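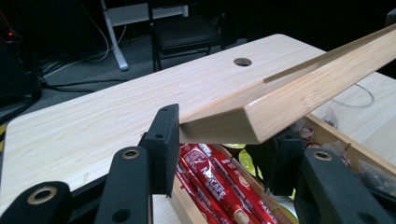

**Sturham, 27 avril 2023** - Apprendre à un robot à ranger une boîte à thé sans jamais toucher au robot : c'est ce que promet Prallska, qui a publié une note technique sur sa méthode, baptisée Fistotham. Un opérateur tient une pince noire dans chaque main, manipule les objets sur une table, et les enregistrements servent ensuite à entraîner un bras mécanique.

La société revendique 3 000 démonstrations recueillies depuis mars, dont 2 000 retenues après tri. Sur 300 essais menés avec le robot, elle parle d'une « nette majorité » de réussites, sans donner le pourcentage. On aurait aimé le lire.

Le décor invite aussi à la prudence. Sachets rouges de Nescafé serrés les uns contre les autres, disques jaune-vert, boîte en bois à compartiments, table claire dans une salle sombre : la cuisine d'un particulier est rarement aussi coopérative. La note ne mentionne que quatre agencements de la boîte, et ne dit pas si ceux des essais avaient déjà servi à l'entraînement.
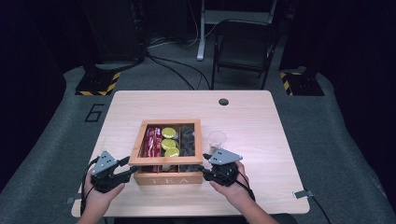

## Ce que la note ne mesure pas

Maya Hourani, ingénieure chez Boutros, un intégrateur concurrent, a lu le document deux fois. « La collecte va vite, je veux bien le croire. Mais une main humaine corrige sa prise sans y penser, et je ne vois nulle part comment le robot s'en sort quand le sachet glisse. »

Prallska répond que les échecs seront détaillés dans une version ultérieure - sans préciser laquelle. Les données brutes ne sont pas publiques, et aucune équipe extérieure n'a encore reproduit les essais.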